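Sternska Catalog Data

Records of office machines and tableware credited to the Sternska design studio, with the people named on each item. The set was put together by Bethel Yilma from printed sales catalogs and the studio's own drawing register. Berhanu Derese checked the credits.

Contents

objects.csv: 3910 rows, one per object
people.csv: 36 rows, one per named designer or drafter
credits.csv: links objects to people
sources.csv: 19 printed catalogs, with short titles

Fields in objects.csv

object_id: whole number, starting at 1000
name: as printed in the catalog
maker: Himia, Sæther or Nukville
class: typewriter, adding machine, lamp, tableware, other
year_first: first catalog year the object appears in
year_last: blank if unknown

Credits

Catalogs often name the head of the studio and leave out everyone else. The drawing register usually gives initials. Where the two disagree, both are kept, and the role column says "catalog" or "register". We did not pick a winner. Initials that could belong to two people are marked "open" in the status column.

Known problems

Sæther renumbered its lamps partway through, so some lamps appear twice under different names. Merge on old_number if you need a clean count. Color names are copied as printed and don't match between makers. Nukville prices were left out because the scans were too faint to read.

Files are UTF-8 with commas. Open them as text if your spreadsheet drops the "æ".

Changes

April: split "tableware" from "other", fixed swapped years in the Himia rows.

License

Free to use and change with credit to the compilers. Catalog scans are not included.

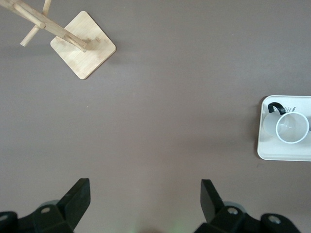
Tableware class: mug tree, tray and mug.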